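Teaching an arm to rummage: a talk with Lahcen Radwan

Lahcen Radwan does not like the word "demonstration." He has spent most of a year gathering grasp attempts for a bin-picking project called Gelis, and he says the word makes the work sound cleaner than it is.

"A demonstration is what you do for visitors," he says. "What we collect is attempts. Most of them are dull, a lot of them are bad, and the bad ones are worth keeping if you label them properly. People don't label them properly. We didn't either, until August."

I came to Sarkanach with doubts, and I should say so. Every few months somebody announces that a robot has learned to pick up anything, and every few months I ask for the list of things it was tried on and get a much shorter list than "anything." Radwan sent me his list before I asked. It had 71 objects on it.

"Which is small," he says. "I know it's small. You can write that down."

The routine is simple enough to explain over coffee. Objects go into a shallow bin, the arm reaches in, the gripper closes, and the outcome is stored along with the camera views and the joint positions. Then somebody rearranges the bin and the arm goes again. On a good day his team gets 700 attempts. On a bad day they get 12 and spend the rest of it chasing a cable fault.

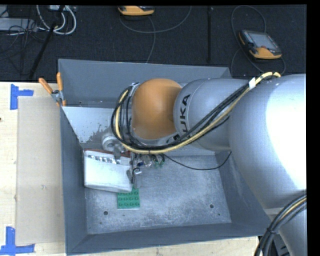
I asked who decides what a good grasp is. He took longer over that than over anything else. At first the rule was that the object had to leave the floor of the bin. Then they found the arm had become very fond of dragging things up the side, where they would sometimes catch and hang for a second. By the letter of the rule, those counted.

"So our success rate went up and the robot got worse," Radwan says. "That was a nice month. We had a chart."

They threw out 3,000 attempts after that. Some colleagues wanted to relabel them, and he still gets mail about it. His view is that relabeling from video is slow and that two people watching the same clip will disagree more often than they admit.

What about the bin itself? A learner that sees one bin under one set of lights may learn that bin and very little else. He agrees, up to a point. They have changed the lighting and moved the camera, and they swap the objects often. They have not changed the arm, and he doubts what they have would carry over to a different one without a lot of new collecting.

"If somebody tells you it transfers for free, ask them to show you the first hour," he says. "Not the video from the end of the week."

Sarkanach plans to hand the collection to Hotalora, a partner that wants to sort returned goods. I told him that a parcel hall is a long way from a tidy lab bin. He said his bin isn't tidy, and then conceded the rest. Returned goods come in torn bags, with straps hanging out, and straps are barely represented in what he has.

I'm still not convinced that more attempts of the same kind will close that gap, and I told him that too. Radwan shrugged. He wants half of the next round to be soft items, and he wants a second person checking every label. He has been promised the soft items. The second person is still being discussed.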